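Murdale Opens Its 1915 Packing Hall as a Winter Market for Local Growers
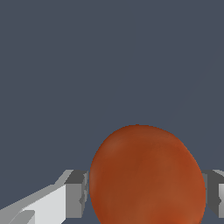 MURDALE, Wednesday, March 22, 2023 – The Murdale Growers' Association will open the old packing hall on Restrepo Street to the public this June. The hall was built in 1915 and stood closed for 17 years. After the repair of the roof and the floor, it will give space to 45 stalls under one cover.

The market will work every Saturday from 7 a.m. to 1 p.m. Growers from the valley can rent a stall for one day or for the full season. Members of the association pay a lower price, and new growers receive their first two Saturdays free of charge.

"My parents brought their fruit to this hall when I was a child, and I am very glad that the doors will be open again," said Nelly Echeverri, president of the association. "Many of our growers have small farms. They need a place near home where they can sell."

The repair work was done by Cetell, a building company from Murdale. The original brick walls were kept – only the north side needed new mortar. The old loading platform is now a seating area with tables, and a ramp was added at the main entrance.

Orlando Chambi, who will manage the market, asks interested growers to apply before the end of April. Forms are available at the association office, 1079 Restrepo Street, Monday to Friday in the morning.

Press contact: Shirley Petrenko, Murdale Growers' Association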